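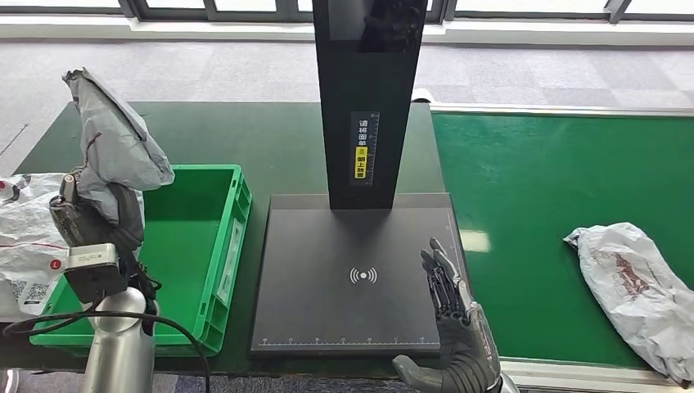

Progress report, Enell short film
09/09/2024
To: Leszek Żak
From: Leidy Rengifo

Where we are

Picture lock on the first half. Second half still a rough assembly, 11 minutes over. Tadeusz wants to keep the staircase sequence whole, I want it trimmed by a third. We will settle it before the next screening, you'll get the cut either way.

Shooting is done apart from one pickup, the dancer's hands on the window ledge. Needs morning light and the same gray dress. Dress is at the cleaners.

Sound and music

Zbigniew delivered the cello cues, all good except the opening, too sweet for what is on screen. He's rewriting. Voice-over recorded in one afternoon at Quintero, clean takes, we used almost none of the script as written. Breathing and footsteps re-recorded seperately, much better than the location sound.

Choreography

Roman reworked the duet after the April notes. Slower now, more floor work, the two women never touch until the last shot. Your comment about the chair was right and the chair is out.

Money

72 percent of the grant spent. Biggest overrun was the rehearsal room, we needed it longer then planned because of the duet. Covered it by dropping the second camera day. Color grade is quoted by Esby and fits. Festival fees not paid yet, please release the last installment before we submit.

Problems

Rights for the painting in the hallway shot. Wrote to the gallery twice, no answer. If they say no we blur it or lose the shot, I'd rather lose it.
Subtitles: first draft too literal, going back to the translator.

Next

Finish second half, pickup shot, grade, mix. Test screening at Endis, the small room, 40 seats. Would like you there. Then the exhibition version, silent, looped, which Roman is cutting himself.

Invoices and the revised schedule to follow seperately, still missing two receipts from the costume fitting.

Leidy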